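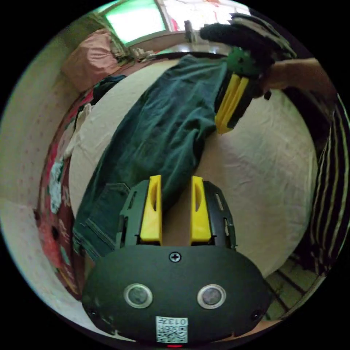 Do green pants take up less room in a suitcase rolled or folded?

They take up the same room, because it is the same pair of pants. Rolling just makes a different shape to fit around your shoes.

Telma Quiroga had held this opinion for 35 years and saw no reason to give it up for her niece, who had paid for a packing class in Hillamar and come home with a booklet.

"Legs together, smooth it flat, fold in thirds," Yamila read.

"And who checked that it works?"

"The teacher packed for 40 people once."

"Did she ask them afterward?"

Yamila did the jeans first. Telma watched from the doorway with her arms crossed. The back pocket made a lump, as back pockets do, and the booklet had no page on back pockets.
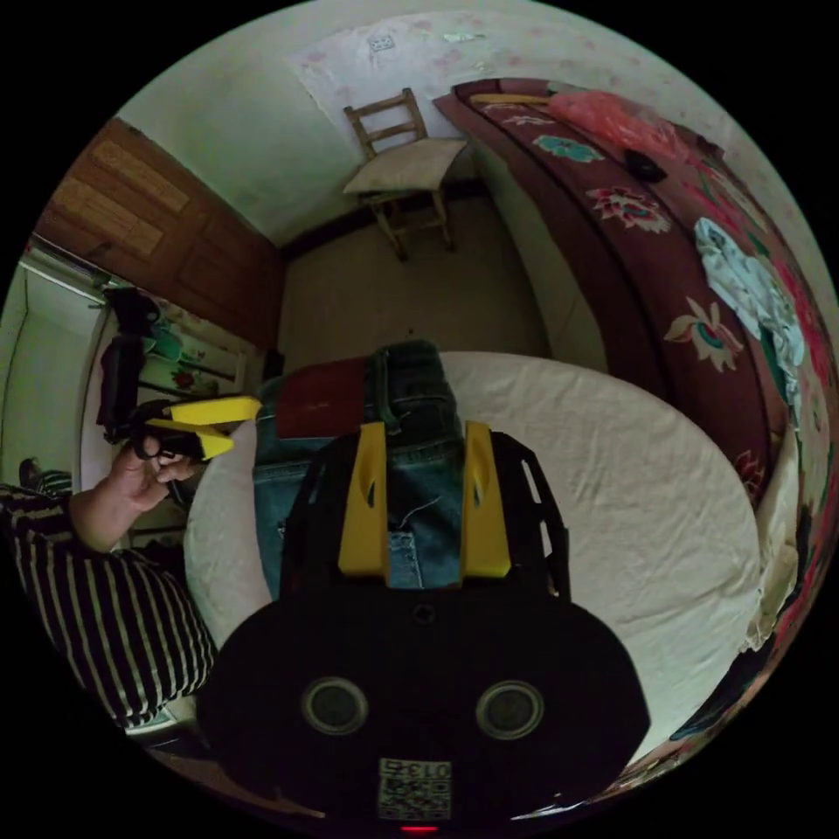 "It says denim can be stubborn," Yamila offered.

"Denim is fine. It's the booklet that's stubborn."

She came in anyway and sat on the edge of the bed. The suitcase had belonged to her mother, and it had gone to Clelumar and back every September with everything thrown in by the armful. The clothes had come out wrinkled, been worn, and embarrassed no one that Telma could remember.

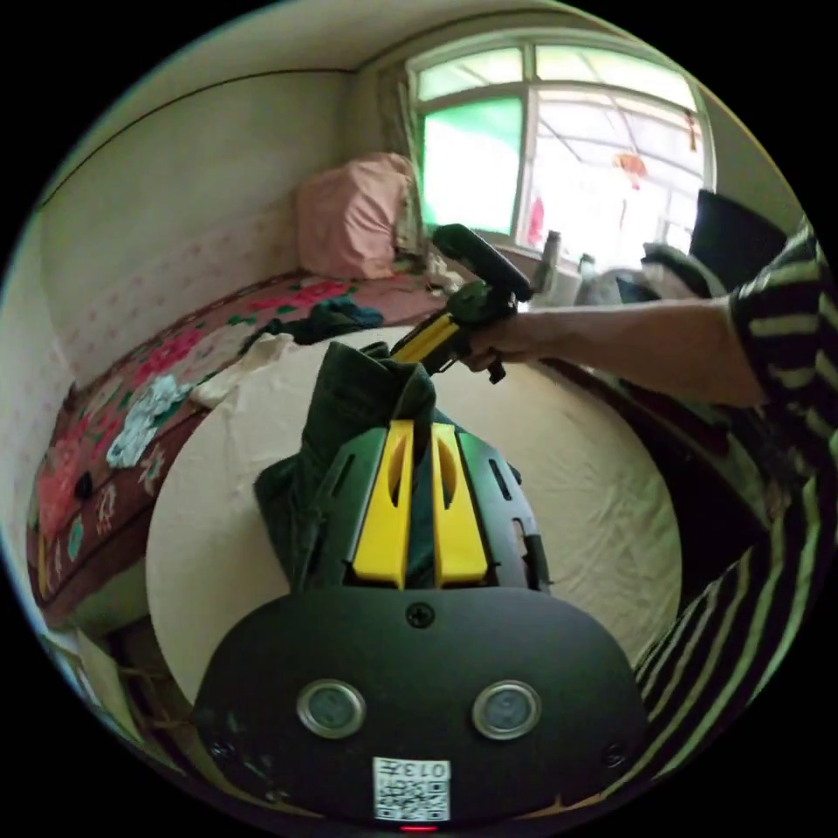
Yamila had the job in Clelumar until the new year, and she had decided that she would be a tidy person there. Telma doubted it. A person who was going to be tidy in Clelumar might have started with the flowered bedspread, where a teal thing had been lying in a heap next to a white thing long enough for both of them to look settled. There was a thermos on the windowsill, too. Would that be folded in thirds?

"You could help," said Yamila.

"I am helping. I'm asking."
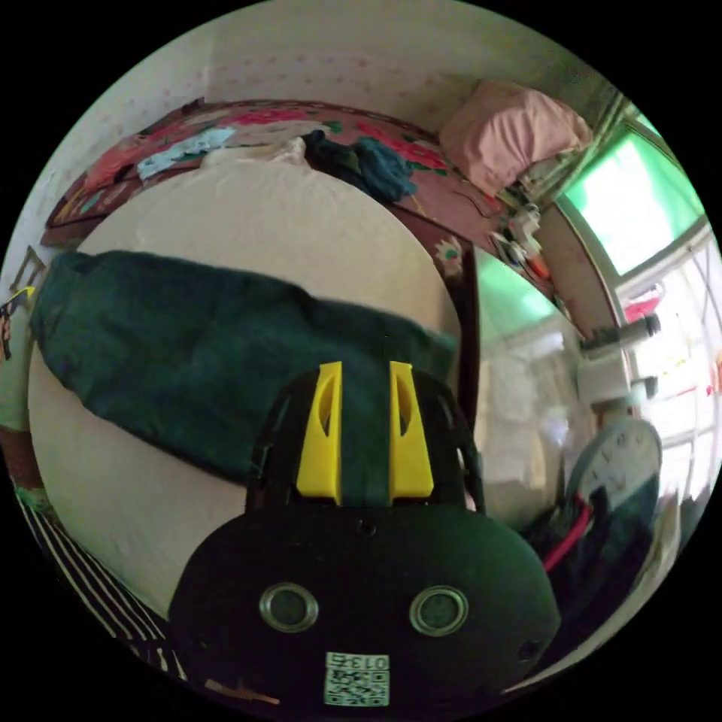

Clelumar

The suitcase was opened on a narrow bed 29 stops down the line. Yamila lifted out the green pants and held them up by the waist. There was a crease across each knee.

She called her aunt that night and said they had come out perfect.

"Hm," said Telma. "Put them on and send me a picture."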